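Print this thread | E-mail this thread

Folding shirts on the bed vs. a table

stela_v
We moved in July and the new place has no room for the big table I used for laundry. I've been folding on the bed since then and my shirts come out crooked. The mattress gives and the hem slides. Does anyone fold on a bed and get flat results, or should I buy a folding table? Sellport has one for $212, which seems like a lot for something that would live behind a door.

pavithra_c
Don't spend $212. I have folded on the bed for years. Smooth the cover first, lay the shirt face down, sleeves in, then thirds. The cover matters more than the mattress.

nithin.nambiar
Disagree. A bed is too low and too soft. I did it that way in my last apartment and my back hurt by the second load. Any hard surface is better. I use the top of the dryer with a towel on it.

stela_v
No dryer top here, it's a stacked unit.

Liudmyla S
What kind of cover do you have? I have a shiny tufted quilt with roses on it and little sequined rosettes where it's tufted. T-shirts are the worst on it. Dark gray ones also show every bit of lint.
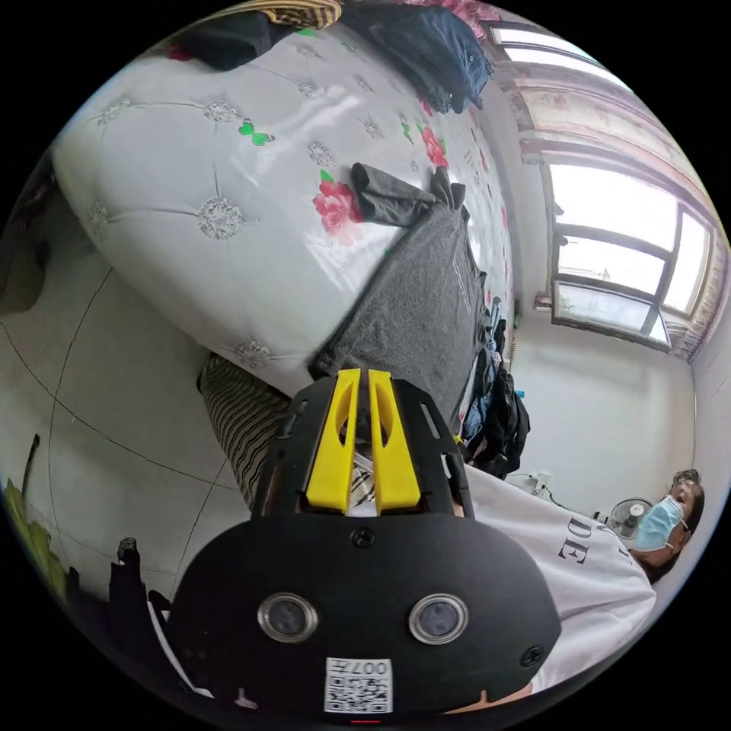
Gray T-shirt on the rose quilt, before thirds.

The padding is thick enough that the shirt never lies flat. I get a decent fold if I keep it small and press down with my forearm. I wouldn't try a dress shirt on it.

pavithra_c
Pretty quilt, and I like the green butterfly. But I would pull that back and fold on the sheet. Glossy fabric is slippery and sequins can catch on knits.

Liudmyla S
Mine haven't caught on anything so far. Pulling the quilt back means making the bed again.

nithin.nambiar
So you make the bed twice to avoid using a table. I rest my case.

padma_mudaliar
You can get a folding board. Mine is a Flokach, four panels, and it sits on top of whatever is on the bed. Shirts come out the same width every time so they stack in the drawer. It is too narrow for my husband's XL shirts, those I still do by hand.

nithin.nambiar
A board on a soft bed still tips.

padma_mudaliar
It tips if you put it near the edge. In the middle it's fine.

stela_v
Mine is a plain cotton cover, nothing shiny. I'll try a board before I look at tables again. Padma, does it fit in a drawer when it's closed?

padma_mudaliar
A deep one, yes. I keep it under the bed.

Print this thread | E-mail this thread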